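双臂工位安全点检表（故障后复检）
2018年4月2日　Nneka Akinola
阅读 3,343　评论 8

工位：Korkari 布料夹取台，双臂
控制软件：Luma
起因：3月底右臂报过流停机，停之前肘部抖了几下，急停按下去反应慢。人没伤到。当班没写交接，我是看日志才知道的，下次别这样。

一、断电检查

1. 急停按钮，左右各按一次。合格。左边的回弹有点涩，先用着，备件已报。
2. 总电源锁、挂牌。合格。牌子上的字快磨没了，换新的。
3. 底座螺丝。合格。右臂底座有一颗能再拧小半圈，已拧紧，划了线。下次看线有没有错位。
4. 肘部外壳温度。停机后摸过，不烫。出事当时多少度没人记，空着。
5. 日志。报错代码875，连着两条，中间隔得很短。Barbu 那边的手册写的是电流超限，没写怎么区分是卡住还是线的问题。已发邮件问，没回。

二、线缆

6. 腕部相机线。不合格，待整改。紫色线留得太长，弧度甩出去很大，右边的在底座附近还绕了个圈。手臂往回收的时候有可能挂住。我怀疑那次抖动跟这个有关，但没证据，先按隐患记。
7. 底座处走线开口。待整改。红线橙线有一段露着，要加护套。开口边缘摸一下有没有毛刺，戴手套摸。
8. 台面前沿接缝的银色胶带。待定。皱了，翘不翘边要每班看一眼，翘了就换，别再往上叠新的。

三、带电低速检查

9. 低速使能，右臂单独走一遍。合格，无异响。
10. 左臂夹布上提，右臂原地等。合格，过流没有复现。
11. 双臂靠近时的最小间距。软限位在 Luma 里重新设过，旧参数备份了，文件名写了日期。改参数的人一定要签字。
12. 夹爪掉电后是否保持。未测。布掉了无所谓，以后换硬物件必须测，测之前不准上料。 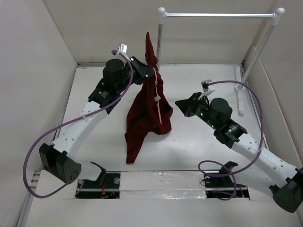
左爪夹住深红色布的一角，右爪悬空未接触；两侧紫色相机线未收。

四、周边

13. 右后方金属横杆架。待确认。离右臂太近，全行程会不会碰到没人量过。用不着就搬走，要留就固定死，并把位置写进禁入区。
14. 地面。有擦痕和污点，不影响运行。擦干净再拍底图，不然下回分不清新旧痕迹。
15. 布料本身。上面有细绳和一个白色小夹子，绳子卷进夹爪的风险要评估。建议测试用布一律不带绳，Nomia 那批也照此办理。

五、结论

暂准低速运行，仅限白班，旁边必须有人，手不离急停。第6、7项整改完再谈恢复全速。第12项没做之前这张表不算关闭。
复检的人请用新表，不要在这张上面涂改，上回涂得根本看不请。

备注：
– 过流阈值不要私自调高！！调高了不报警不等于没事。
– 线扎好以后留出腕部转动的余量，别扎太死，扎完手动转到两头各看一次。
– 护套仓库里没有合适的尺寸，在催了。
– 停机后先保存日志在重启，顺序别反。

签字：Nneka Akinola
设备组会签：（空）

评论 8　分享 2

相关条目
急停回路每周测试记录表
Luma 软限位设置步骤
Barbu 驱动器报错代码速查
腕部相机线缆固定做法
夹爪掉电保持测试（草稿）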